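Fletden Countertop Dehydrator: Owner's Guide
Section 3: Setting Up and Your First Batch 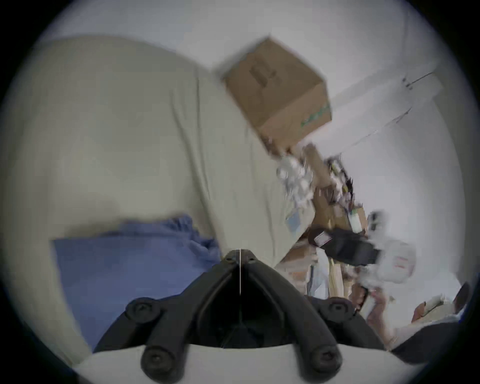 I wrote this section after running my own Fletden through a whole summer of tomatoes, so you're getting the steps in the order I really do them. Pick your spot before you unpack everything. The dryer wants a flat surface and some elbow room behind it, and my work area tends to fill up fast (there's a cluttered patch of stuff and a blue cloth in my photo). Push your own clutter well away from the back vent before you plug in!

1. Take out all the trays and peel off the plastic film. Check both sides, I missed a piece on mine.

2. Wash the trays in warm soapy water and let them air dry. The base never goes in the sink. Wipe it with a damp cloth and leave it at that.

3. Set the base down with the vent facing open space. You want 9 inches clear behind it.

4. Stack the trays empty, put the lid on, and run it for 30 minutes on high. It'll smell a bit like a new car. Open a window and go do something else.

5. Let it cool, then load your first batch. I'd start with apples, sliced thin, in a single layer with little gaps between the slices.

6. Set the dial to 135 degrees and check on things after six hours. Swap the top and bottom trays while you're in there.

Note: If you bought the Nova model, the dial is on the lid instead of the base, and you turn it until it clicks. Everything else works the same way.

Note: Humid days slow everything down. One batch of pears I did in a sticky week took almost 30 hours, and I've done the same pears overnight in December.

Caution: Don't drape a towel over the lid to keep the noise down. I know it's tempting! The air has to get out somewhere.

Caution: Unplug the dryer before you lift the base, even for a quick wipe underneath.

Pieces should bend without feeling sticky when they're finished. Let them cool all the way before you jar them, and peek at the jars every day for the first week. If you see any fog on the glass, tip everything back onto the trays and give it another couple of hours.

Jerky has its own rules, so please read Section 4 before you put any meat in.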